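Drurov – Lostbridge LP
Double vinyl, gatefold, Ukach Records
Cat no. UKA 018

Back in stock, finally. Second pressing, 645 copies, black vinyl only this time. The first run went in November and we've been getting emails about it ever since, so please stop emailing, it's here.

For anyone new: Drurov are a four piece, started out doing slow heavy stuff, got quieter, got better. Lostbridge is the third album and the first one without the old label involved. Masters are back with the band, all of it. Alžběta Slanina wrote most of the songs on her own and sings on everything except side C, which is instrumental.

Recorded to tape by Bednárik over one winter. Same running order as the first pressing. Lyrics are printed in the inner sleeves, Slovak and English side by side. There was a spelling mistake on side B last time, that's been fixed.

What you get
2 x 12" black vinyl, 45rpm
Gatefold sleeve, matt finish
Printed inners
Download code (MP3 or WAV, your choice)
No poster with this one, sorry, they were first pressing only

Format notes
Plays at 45 not 33. Says so on the labels but we still had returns from poeple who thought it was a doom record. If it sounds very slow check your deck first.

Signed copies – 15 of them, signed by the whole band. Same price. Put SIGNED in the order notes, first come first served, and if they've gone we'll send a normal one unless you tell us not to.
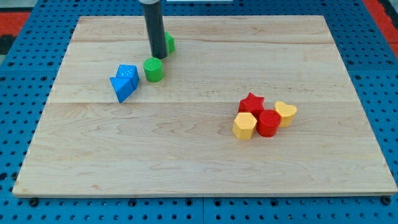

Postage is worked out at checkout. Records go out in stiff mailers with the discs outside the sleeve to save the seams. Want it sealed instead? Say so, but then split seams are your risk. Overseas orders are tracked, local ones aren't unless you pay the extra.

Shops – trade price on request, minimum five copies, mix and match with other Ukach titles is fine.

CD version is a seperate listing. Tape is sold out and not coming back.

Max two per customer.

Page updated 03/09/2023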